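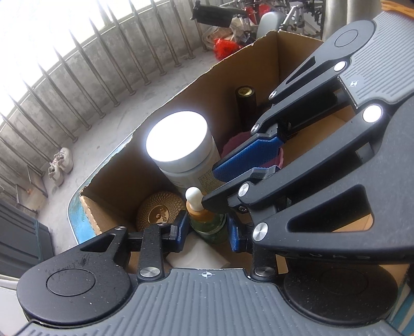

Unit 2 covers the packing of small cosmetics and toiletries into single-wall corrugated boxes for parcel shipment. The goods in this class are light, rigid and mixed in shape, and most transit damage comes from movement inside the box. Three container types recur throughout the unit: the dropper bottle, the round container with a decorated top, and the cylindrical jar. The open box holds one of each, with the green glass dropper bottle to the right of a gold-brown container patterned in diamonds and in front of a white jar that leans slightly. The lean of a jar is worth noting at the packing stage. A cylinder that is off vertical before the box is closed has no support on at least one side, and the void next to it must be filled before any other item is considered finished.

Course: Packing and Dispatch of Mixed Small Goods
Instructor: Maarten Baert
Bench sessions: Thijs Verbruggen
Handout revised 21 May 2018

2.1 Terms

Footprint. The area an item occupies on the box bottom when standing in its shipping position. For a cylindrical jar this is the base circle, unless the lid is wider than the body, in which case the lid governs.

Headspace. The vertical distance between the top of an item and the underside of the closed flaps. Headspace is measured for each item separately. Quoting one figure for the whole box is a common error in the written exercises.

Void. Any unfilled volume into which an item can move. Voids under an item count.

Weak point. The part of a container that fails first under load. It is often the closure.

Nesting. Placing one item in a recess formed by others. Permitted for soft goods. Not permitted for glass in this course.

2.2 Dropper bottles

A dropper bottle consists of a glass body, a collar and a rubber bulb. The body takes vertical load well and side impact badly. The bulb takes no load. A bottle packed with the bulb touching the flaps will be pumped each time the box is compressed, and liquid may be forced past the collar seal.

Procedure:

Check that the collar is fully turned down. Finger tight is sufficient. Do not use a wrench or strap.

Wrap the body from base to shoulder. Two turns of thin foam sheet are used at the bench. Finish the wrap with paper tape on the foam only, so that the label is left clean.

Leave the bulb outside the wrap. Protect it with a paper collar that stands higher than the bulb and rests on the shoulder of the bottle.

Stand the bottle upright. If the box is too low for this, choose another box.

The material of the collar varies. Wood-toned collars are common on the bottles used in this unit and may be solid, coated or molded. Treat all of them as easily scratched and keep tape away from them.

2.3 Round containers with relief decoration

Raised patterns and lettering abrade on their high points. The wear is cosmetic but is the most frequent ground for return in this class of goods. Cover the top with a disk of plain tissue cut slightly larger than the diameter and fold the excess down the side. Printed tissue can transfer ink under pressure and is not used.

Pack round containers flat, top up. A round container stood on its edge will roll during loading and cannot be blocked reliably with loose fill. Two may be stacked if they are of equal diameter and separated by a card disk. A jar is never placed on a decorated top, with or without a disk.

2.4 Cylindrical jars

The jar is usually the tallest and heaviest item in a mixed box and is placed first. Locate it against a corner if the box is to be filled with paper, or near the center if molded inserts are used. Lids with a broad flat top carry load acceptably and may be used to support a light card layer. Lids with a domed top may not.

Screw lids work loose under vibration. Apply one strip of low-tack tape from the lid down to the body. A complete turn of tape around the joint is difficult to remove and has caused complaints.

2.5 Order of packing

Line the box bottom with a flat pad. Small off-cuts must be removed first, as any object under a bottle tilts it.

Place the jar. Block it on all sides.

Place the flat round container and fill the gap between it and the wall.

Place the dropper bottle last. It goes in the remaining space, upright, with fill on every side and no direct contact with other rigid items.

Check headspace for each item. Top up with crumpled paper until the flaps close with light hand pressure.

Close, tape the center seam, and mark the upright direction on two opposite sides.

If a bottle tilts when released, lift it out and inspect the bottom of the box. Pushing fill against the side of a tilted bottle corrects its appearance and leaves the cause in place.

2.6 Bench standard

The packed box is tested by hand before it is released. Hold it level with the flaps closed, shift it sharply from side to side, then from front to back. No sound of contact is acceptable. Open the box and confirm that every item has kept its position. A box that fails is emptied completely and repacked from the pad upward.

The figures below are taken from the practice run held with last year's group, using goods supplied by Wuyts and boxes supplied by Fletell.

Boxes packed: 3210
Returned for leakage at the dropper collar: 29
Returned for broken glass: 11

Almost 1 percent of the boxes were therefore returned for leakage. Inspection of the returned bottles showed compressed or creased bulbs in most cases, and the paper collar in 2.2 was added to the procedure on that basis. The broken bottles had no common cause that could be established. Returns for surface wear were recorded on a different form and are treated in Unit 4.

2.7 Materials at the bench

Foam sheet, thin, on roll (Ivum)
Kraft paper, unprinted
Tissue, white, unprinted
Card disks, three diameters
Paper tape and low-tack tape
Molded inserts (Patach), for the second bench session only

Molded inserts are cut for one set of goods and are not interchangeable between jar sizes. Return them to the marked tray after use.

2.8 Written exercise, due in June

Draw the plan of a box containing one jar, one flat round container and one dropper bottle. Show footprints to scale and shade all voids. State the headspace above each item and the fill chosen for each void. Give the dimensions of the box as internal dimensions. Drawings without a side elevation will be returned unmarked.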